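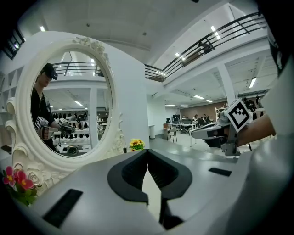 White oval mirror with carved roses along the top.

From: Edeltraud Pfister
To: Prodolstead house clearance list
Subject: Re: Collection times and the mirror

Thanks for the quick reply. Answers below.

> Is the hall open in the evening, or do we have to come in the
> daytime? And is the mirror still going? I could also take the
> bookcase if the Flasport people have changed their minds.

The hall is open until 8 in the evening all through October. Use the side door, as the front one sticks. The mirror is still going – lot 449 on the sheet. The bookcase has gone to Flasport after all, but there is a smaller one, lot 623, that has no name against it yet.

Two other things. The piano needs three people and a van with a ramp, so please don't turn up for it alone. And the boxes of sheet music are not sorted. I got as far as the hymn books and stopped.

Parking is on Sarkar Lane only. The yard behind the hall belongs to the bakery and they need it clear for deliveries.

If you want anything held, write to me off the list with the lot number.

Edeltraud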